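Two Grippers and a Marker Board

I drove to Toledo on a Thursday with one question in my bag: is the pricier gripper worth it? The shop there lets people like me come in and mess around with two-armed robots for a day, and I'd been itching to put the Nituvska parallel gripper up against the Zonasmont one, which costs 157 dollars less and has been all over my feed since June.

My plan was simple (my plans always are, at 8 in the morning, before coffee). Same chores, same arms, 100 tries with each gripper. Pick up a marker, draw something, wipe it away, nudge the board straight again. Small, fussy stuff, the kind of thing I do at my own kitchen calendar without thinking!

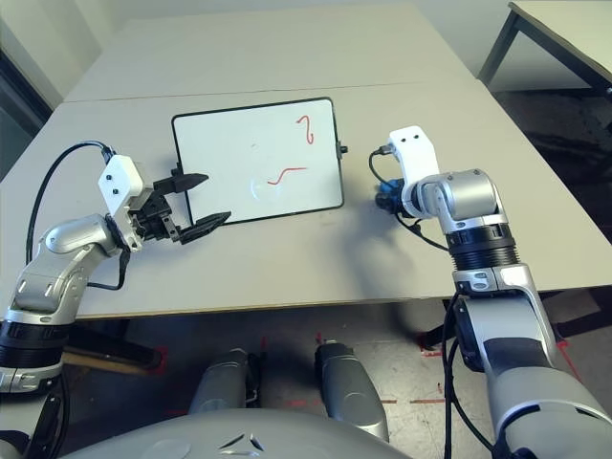 Wiping was the chore I cared about most, and I'd badly underestimated it. Drawing is easy to forgive, because a wobbly line is still a line. Erasing is all about pressure, and you can see how that goes from the pale gray smudge between the two red squiggles. Push too lightly and you leave a ghost like that one; push harder and the whole board starts creeping across the table. Mine sat crooked most of the day and I quit fixing it.

The Nituvska fumbled 17 of its 100 tries, mostly on the marker pickup, where the fingers came down a hair too far to one side. The Zonasmont did worse on pickups but was gentler on the wipe, and I liked how quickly it let go of things. Its software drove me nuts, though. I lost most of an hour to a settings page that kept forgetting my grip force, and I may have said something rude to it.

I ran both through the Udham controller, which I'd happily take home. The menus make sense, and the stop button is big enough to slap.

Would I pay the extra? For a bench where you pick up skinny things all day, yes, I would. For wiping, I'd keep the 157 dollars and spend some of it on a rubber mat to go under the board.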